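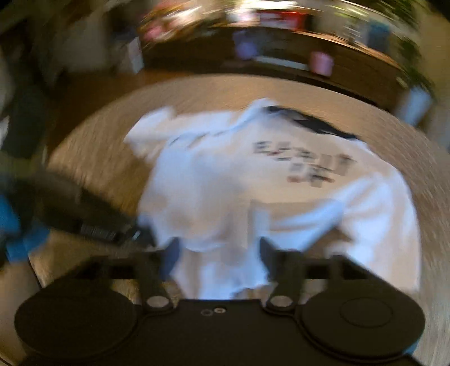

Attachment 1 – white top with the dark lettering, on the floor.

Ticket 1093
Category: Laundry / Garment damage / Other
Opened by: Hiyori Furukawa, unit 236, Hedodstead
Status: Closed, then reopened, now closed again
Priority: Low (changed from Urgent by building desk)

Initial report, 7:40 a.m.

I would like to report the washer in the second-floor laundry room, the Drorano on the left. It is doing something to my clothes. I put in a white top with printing across the front and got back the same top with a gray tint and a print that feels like flypaper. It has now stuck to itself twice. I peeled it apart, dropped it on the floor of my apartment and left it there while I wrote this, since it seemed to want some time alone.

Settings were Normal, Warm, one scoop of powder. I have used these settings since I moved in and until August we had no quarrel.

Building desk, 9:15 a.m.

Thanks for your report. Please try the following:
1. Check pockets.
2. Check that the door is fully closed.
3. Restart the machine.
If this resolves your issue, no reply is needed.

H. Furukawa, 9:22 a.m.

The top has no pockets. The door was closed, or the second floor would have called you before I did. I have restarted the machine. It is now a freshly restarted machine and my top is still gray.

Building desk, 11:05 a.m.

Passed to Rizvi (laundry contractor). Please do not wash the item again until they respond.

Rizvi service, 1:30 p.m.

Hello, picking this up. A few questions so we can tell if it's the washer, the dryer or the load.
What else was in there? Did it go in the dryer afterward, and on what heat? Is the gray all over or in patches? Any smell?

H. Furukawa, 1:52 p.m.

In the load: the white top, two pillowcases, socks, and a navy thing I will come back to.
Dryer: yes, High. It was the only setting where the light came on.
Gray: mostly down one side and along the hem. The pillowcases have a bit of it too.
Smell: faintly of crayons.

The navy thing is a long-sleeved shirt I bought at Holtthorpe and had never washed before. I am aware of how this looks.

Rizvi service, 2:10 p.m.

OK, so that may be two separate problems. New navy in a warm wash will give you the gray. The sticky print sounds like dryer heat, the lettering on a lot of shirts softens and then grabs whatever it's folded against. The crayon smell would fit.

I'd still like to rule the washer out. Please run it empty on Hot with an old white rag inside, something you don't care about. Don't add powder.

H. Furukawa, 4:35 p.m.

Test done with half a dish towel. It went in white and came out white, arguably whiter than it has been in years. I resent this a little.

I then repeated it with the navy shirt and the other half of the towel. That half is now the color of a rain cloud.

Rizvi service, 4:50 p.m.

That's pretty conclusive for the washer. For the top:

Keep it out of the dryer. Heat sets the dye and you'll have it for life.
Soak in cool water with oxygen bleach, whatever amount the box says for whites. Check the care label first. Leave it overnight.
Turn it inside out before the next wash, cold, on its own.
For the print: lay it flat, put baking parchment over the lettering, let it sit under a couple of heavy books. Don't iron directly on it. If bits are already lifting, there isn't much to be done.

I'll look at the dryer when I'm over there. Only High lighting up isn't right.

Building desk, 5:00 p.m.

Marking as resolved. How did we do? Please rate your experience from 1 to 12.

H. Furukawa, 5:03 p.m.

Reopening. The dryer is broken, as per the message directly above yours. Also, why 12?

Rizvi service, next day, 10:20 a.m.

Dryer checked. The selector knob had slipped on its shaft, so it read High wherever you pointed it, and the Low and Medium lights had both gone. Knob refitted, lights replaced. Ran a cycle on Low and the drum temperature was where it should be. Washer inspected as well, nothing found.

H. Furukawa, 6:15 p.m.

Update on the patient. After the soak the gray has gone from the front and most of the hem. There is still a shadow near one cuff that I am willing to call a design feature. Pillowcases are fine. The lettering spent the day under a dictionary and no longer sticks to itself, though it has a texture now, something like orange peel.

The navy shirt has been washed alone three times and the water is still blue. I assume it will stop when it runs out of shirt.

I withdraw my remarks about the washer. I stand by my remarks about the dryer. Please put a sign on it if it does this again.

Building desk, 6:30 p.m.

Ticket closed. Credit of 300 laundry points applied to unit 236. Points cannot be used on the second floor.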